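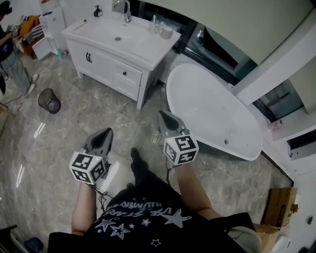
Glossy marble-patterned floor tile in a bathroom at Liao Court, Brustis.

Report on the Visit to Brustis
Housing Standards Office, Residential Properties Division

Purpose of the visit

In December, members of the Housing Standards Office attended the open day at Liao Court, a rental property in Brustis that reopened this fall after a full interior renovation. The Division has three properties of similar age on its own repair schedule, and the visit was arranged so that staff could look at finished work before specifications for those properties are written. The open day fell on a Sunday. A stop at the Brirkex tile works, on the east side of town, was added for the following morning.

Liao Court

Visitors were received in the ground-floor laundry room and divided into 4 groups. Each group was taken through apartments on the second and third floors, then through the boiler room and the roof access. The tour lasted longer than the printed schedule allowed, and the session on lease terms was dropped.

The building had been occupied continuously for decades before work began. Its owners chose to empty one stairwell at a time and move residents within the building. Under this arrangement no household was out of its own apartment for longer than 8 weeks. Residents who spoke to our group described the moves as tiring but well organized, and several mentioned that the storage space offered in the basement was too small. The Division should take note of this point. Our own relocation plan for the Hill Street property assumes even less storage per household.

Kitchens kept their original layout. Cabinets were replaced, and the old gas lines were capped and labeled. Window replacement was carried out from the inside, which avoided scaffolding on the street side and the permit that goes with it.

Bathrooms received the largest share of the budget. The old supply pipes were in poor condition throughout, and walls had to be opened on every floor. The owners decided at that stage to replace all floors and fixtures in the same pass. New shutoff valves were placed behind access panels in the hallway, so that a leak can be isolated without entering the bathroom. Our maintenance staff considered this the most useful single feature of the building.
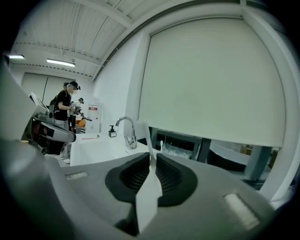

Faucets and shower fittings throughout the property are covered by a service contract with Waveo, which also holds spare cartridges on site. The building manager keeps a log of every repair call by apartment number. Calls for dripping faucets have dropped sharply, although the log covers only a short period and the comparison should be read with care. Hot water on the top floor takes longer to arrive than residents would like. A recirculation pump was priced and put off until next year.

Questions from visitors dealt mainly with floor safety. The owners confirmed that bath mats are supplied with each lease and that grab bars are installed on request at no charge. Staff were told that blocking for the bars was placed inside the walls of every bathroom during construction, whether or not a bar was wanted at the time.

Brirkex tile works

The tile works opened its doors at 7 in the morning. Our group was shown the pressing hall, the glazing line and the sorting room. Safety shoes were required and were lent at the gate in most sizes.

The printing of stone patterns drew the most interest. The works holds a library of scanned stone surfaces, and faces are varied within a batch so that the same veining does not appear side by side on a finished floor. Installers are asked to open several boxes at once and mix them. Our guide remarked that this instruction is printed on every box and is widely ignored.

The works keeps back some 2,000 tiles from each large order for later repairs. Shades differ slightly from one firing to the next, and a patch made from a newer batch will often show. The Division does not currently request reserve stock of any kind, and damaged floors at the Mill Road property have been repaired with whatever was available.

Matters for follow-up

The Office asks the Division to consider the following before specifications are issued.

Hallway access to bathroom shutoff valves should be priced for all three properties.

Wall blocking for grab bars should be included in any bathroom where walls are opened.

Purchase orders for floor tile should state the quantity to be held in reserve and who will store it.

Basement storage for relocated households should be measured again, with furniture in mind.

Copies of the Liao Court relocation schedule and the Brirkex product sheets are available at the Office front desk. Travel costs were charged to the training account.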